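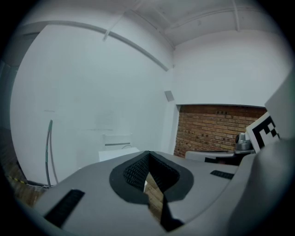 Home | Builds | Notes | Parts Bin | About

The gripper finally closes the way I wanted it to, and I've been grinning since Tuesday!

If you've been following along, you know Dollalgate is my name for this whole project: a gripper I can hold in my hand, squeeze, and use to teach an arm how to pick things up. I started drawing it in January at the kitchen table, and most of the work since then has happened at Vosen, the shared workshop where I rent a bench (the one with the brick wall and the good light in the mornings).

The big news is the padding. My first set of fingers was bare plastic, and anything smooth slid straight out – pens, spoons, a very patient lemon. The new insides are lined with a black pad that has a fine grid to it, and what a difference. I did 237 squeezes on a plastic cup before I got bored and went home happy.

I also moved the ribbed grip pads. They used to sit level with each other, and my wrist hated it after a long evening. Now the left one is set at an angle and I can keep going much longer. It took 2 reprints of the body to get there, the second one because I mirrored the part and didn't notice until it came off the printer. Ten hours of gray filament, gone. Oh well!

The code side is called Lumora and it's still a mess. It reads how far the fingers are open and saves that with the video, and every so often the clock on one drifts away from the other. My longest clean recording so far is 1,961 steps, and then it dropped a packet and stopped. I'd love to have 1,000 good grabs saved before I let the arm try anything on its own.

Next on the list:

- a softer spring, the current one fights me
- shorter screws for the lid
- some way to keep the cable from snagging on my sleeve
- rewrite the clock part of Lumora (sigh)

I'll put the files up once the lid fits properly – right now you have to hold your tongue just right to get it on. If you've printed something similar and found a spring you like, please leave me a comment with the size.

Print this post | E-mail this post

Last updated: September 2025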